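Notebooks > Landolcombe > Bench and Materials > Dowel stock

Reading time: 5 min

September. Dowel stock, sorting and storage

Started 9:40. Purpose of the session: sort the mixed dowels from the Prenholm order, reject what can't be used for the plant supports, and settle on a container that stops them from rolling off the table. The stock has been in one bundle since it arrived and every previous attempt to pull a single straight stick out of it has disturbed the rest.

Stock as received

Invoice says 1000 pieces, mixed hardwood, light color, untreated. Two diameters were ordered, 4 mm and 6 mm. The supplier packed them together. Most of the 4 mm went out to Trinico in the first batch, so what remains is the 6 mm plus whatever 4 mm was missed. Kanyarat Boonchu did the first split by eye and noted at the time that the thin ones are hard to pick out once they are inside the bundle. Agreed. A gauge is faster.

Gauge

Made from an offcut of 10 mm board. One hole at 5 mm, drilled clean, back edge chamfered. If the dowel passes, it goes with the 4 mm. If it stops, it goes with the 6 mm. The hole needs to be deburred or the fibers catch and a 4 mm stick reads as a 6. I lost ten minutes to this before I noticed the lip on the exit side. Second hole drilled, scraped with the knife, no further trouble.

Straightness

Roll test on a flat surface. The checked tablecloth is too soft at the folds and gives false wobble, particularly along the center crease. For the roll test I used the back of the large cutting board, laid on the counter. Criteria as before:

- rolls freely and evenly: keep, full length
- one slow spot, still completes the roll: keep, cut down for short supports
- rocks and stops: reject

Rejects go to Bayram for kindling. Do not put them back in the bundle. This happened last time and the sort had to be repeated.

Bend is worse in the sticks that were on the outside. My guess is uneven drying, as the outside of the bundle was nearest the window. I have no humidity reading for the period so this stays a guess. Proposed check: leave ten straight ones on the table near the window and ten in the hall cupboard, same batch, and run the roll test on both next month. Mark the ends in pencil, W and C.

Ends

Saw-cut, some with tear-out. 120 grit, three or four turns by hand, is enough. The drill-mounted sander removes too much and leaves a cone. For the plant supports one end gets a point anyway, so only the upper end matters. Dust falls straight through the weave if you work over the mat, so work over the tile and sweep after.

Containers

Requirements: stands up with a full load, open at the top, wide enough to get a hand in, and something in the sides to let air through. Length of the 6 mm stock is the problem. Anything short enough to be convenient is short enough to tip.

Cardboard tube: tried in the spring. Stable only when taped to a table leg. The bottom went soft. Discarded.

Bucket: stable, but solid walls, and the handle swings down into the load. Usable as an overflow.

Openwork waste bin, turquoise plastic: stands well on the table. The cut pattern of flowers and leaves gives plenty of air. One drawback, which is that a thin stick can find its way out through a gap in the pattern if it is dropped in at an angle. Insert vertically. A disk of cardboard in the base would deal with any openings low down, to be cut next session.

Decision: turquoise bin for the thin stock, bundle for the 6 mm until a taller container is found.

Table

Keep the plastic tablecloth on. It wipes clean, and the red and white checks turn out to be handy for laying sticks out in parallel rows when checking length by eye. Two cautions. The surface is glossy, so a dowel laid square to the slope of the table will travel. Lay the bundle diagonally and it stays put. Also, the glare from the window hides pencil marks on the sticks at that end; turn them or move to the near side.
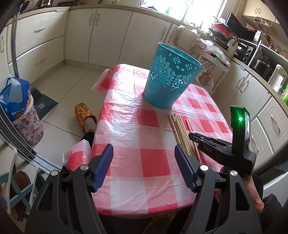 Bundle ties come next. Rubber bands perish and leave a mark on untreated wood, which then takes stain differently. Cotton tape is better. Two ties per bundle, a hand's width in from each end, tight enough that the bundle doesn't twist when lifted by the middle. The test is simple: lift, tilt, and see whether the center sticks slide. If they do, add a third tie or split the bundle.

Do not tie before the roll test. A day under tension is enough to put a set in the thinner ones.

Finish

Linseed oil trial on offcuts, one coat, wiped. The color goes a shade darker than Trinico asked for. Kanyarat suggests leaving the upper part bare and treating only the section that goes into soil. I think this is right. It saves oil and the bare part matches the sample. Masking is unnecessary if the sticks are stood in a jar with oil to the required depth. Time in the jar still to be determined. Start with two minutes and compare.

Open items

Cardboard disk for the bin base. Taller container for the 6 mm stock, check the market before ordering. Window and cupboard comparison, ends to be marked. Jar depth for the oil trial, and ask Trinico whether the points are to be oiled as well or left raw. Label for the gauge block, so it doesn't get thrown out with the offcuts again.

Stopped 12:15. Swept the tile on both sides of the table. Gauge block is in the drawer with the knife.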